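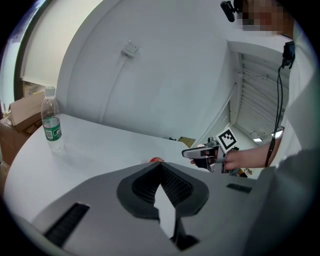
Tusside packing room, notebook, September 2024

Trial notes, hand-held grippers, table by the window. Bottle and the small red one again, two people, one gripper each. Keeping these short, need to be back on the line.

Done: 50 runs before lunch, 30 after. 17 thrown out, mostly bottle going over or fingers closing too early. Pandero want slower approaches, we want to finish the list. Met in the middle.

Notes to self
- trigger hand gets tired well before the arm does. Swap every 30 runs, not when someone complains
- keep the marker facing up, don't roll the wrist
- cable down the front: leave slack, it pulls when you reach accross
- bottle upright, label any way round, stop fussing over it
- cardboard needs flattening before it eats the whole corner

People side. The 4 of us on this rota are off packing for the whole shift and the others are covering. They've noticed. Worth asking for the hours to be booked to Drindonero and not to the line, else our pick rate looks awful on the board and it's us who get the chat.

Also the question that keeps coming up at tea: what happens to the bench jobs once the Cuautle arm goes in. Told November, light items only, us on checks and jams. Nothing in writing yet. Would like it in writing.

Odd thing, I pack differently now. Caught myself pausing before every grab on the normal bench, as if it was being recorded. Slower but fewer drops.

Next: softer items, then two on the table at once. Ask Pandero for a spare triger spring.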